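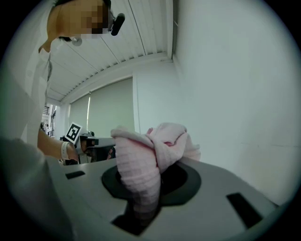 Lurik workshop releases plans for hand-held gripper used in cloth-handling trials

March 26, 2022 – Members of the Lurik shared workshop have published the full build files for the Lonier, a hand-held gripper for recording how people pick up, move and put down soft household items. The release covers printed parts, wiring, firmware and the calibration routine. All files are free to download and may be altered for private or club use.

The Lonier follows the shape of a small robot gripper but is carried and worked by hand. A square black-and-white marker on top of the body gives the tracking software a fixed reference. The operator wears a small camera at the side of the head, so that each session can be checked from a second viewpoint.

Trials since February have dealt with towels. In the set-up now in use, a towel is passed through a round opening with a wide black rim, set in a flat grey panel. Cloth was chosen as the first test material on account of its behaviour: it folds, twists and changes outline as soon as it is gripped, and a hold that suits a thick bunch will often slip on a single layer. Ribbed and waffle weaves are included alongside plain ones.

Changes from the earlier Balta build

The Balta, the workshop's previous gripper, used a single moving finger and lost its hold on heavy folds. The Lonier moves both fingers together on a shared rack. Finger travel is 60 mm. The marker plate has been moved forward and tilted, which reduces the number of recordings lost when the operator's wrist turns away from the tracking camera.

Finger pads are cast in soft rubber and held by two screws. They are treated as wearing parts and should be replaced when the surface turns shiny. A mould drawing is included.

Build details

The body is made up of 7 printed parts, none of which needs support material if printed in the positions shown in the drawings. Printing takes 10 hours on the workshop's own machine. Fasteners are M3 throughout, except at the rack cover, which takes M2. Builders should ream the rack channel before assembly – a tight channel gives uneven finger movement that calibration will not remove.

Calibration uses a printed board and a run of 50 open-and-close cycles. It must be repeated whenever the marker plate is taken off.

Next stage

Recordings from the towel trials will be used to set up the Jacobs arm, a bench-mounted robot under construction in the same workshop. The arm will carry the same fingers and pads as the Lonier. No date has been set for its first trials.

Drawings, parts list and firmware are available from the downloads page of the Lurik website. Fault reports should state the firmware version and the pad material used.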